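1/19/21

Learning to type again at my age

So I finally did it. After years of hunting and pecking with four fingers and one very overworked thumb, I signed up for a touch typing course in December, and I've been at it every evening since. My sister laughed at me. I've been writing this blog since forever, how could I possibly not know how to type? Well, I typed fast enough, I just typed ugly. I looked at my hands the whole time, and by the end of a long post my neck was killing me.

The course I picked is called Drerura (no, I don't know how you say it either). It's all online and it starts you off with the home row, which is the dullest thing I have ever done on purpose. Fff jjj fff jjj. Then you get dad and sad and lass and you feel like a genius for ten minutes, and then they bring in the top row and you're a toddler again.

My first speed test, done the old way, came out at 56 words a minute. My first test done the proper way was 17. Seventeen! I wanted to throw the keyboard out the window. I'd sit down to answer a simple email and find myself staring at the ceiling trying to remember which finger does the letter C. And you can't cheat and go back to the old way when you're in a hurry, or so the course says. I cheated a lot the first week. Sorry, Drerura.
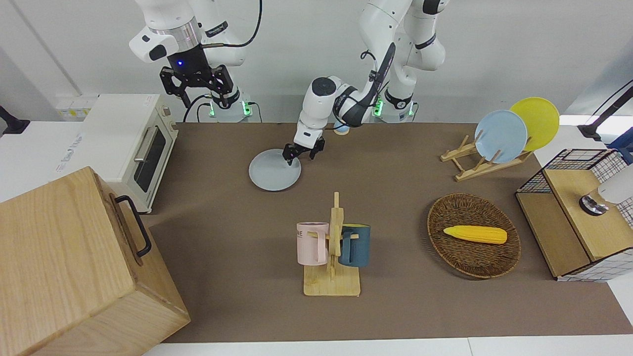

The thing that helped most was a comment from Guilan Tan, who has been reading this blog for years and types for a living. She told me to stop doing the long lessons and do short ones instead, three or four a day, and to quit the minute I started getting sloppy. She also said to slow way down and go for no mistakes at all. I hated that advice for two days and then my numbers started going up, so thank you, Guilan, I owe you a coffee!

I also bought a new keyboard, which I did not need. The old one was a perfectly fine Manitz that came with the computer, but the letters had rubbed off the E and the N, and I'd convinced myself that was the problem. The new one is an Oltico and it's much clickier. I love it. My husband can hear it from the kitchen and does not love it, so there's a folded towel under it now and that takes the edge off a bit.

Punctuation is still a disaster. My pinkies are weak little things and they do not want to reach for the question mark. Same with numbers – I still look down for every single one, and the 6 might as well be in another country. If anybody has a trick for the number row, please leave it in the comments. I've tried covering my hands with a dish towel and all I got was a grocery list full of percent signs.

Last night I got 72 on one of the easy tests (short words, no capitals, so don't be too impressed) and I did a little dance in my chair. On real writing I'm slower than that, and this post took me most of an evening, with plenty of backspacing. But I only peeked a few times, and my neck feels fine.

Next up is the part of the course with the business letters. I had a look ahead and they're all from a Mr. Barrios complaining about a late shipment of filing cabinets. He has a lot of semicolons in him. Wish me luck, and I'll post my scores when I get through them.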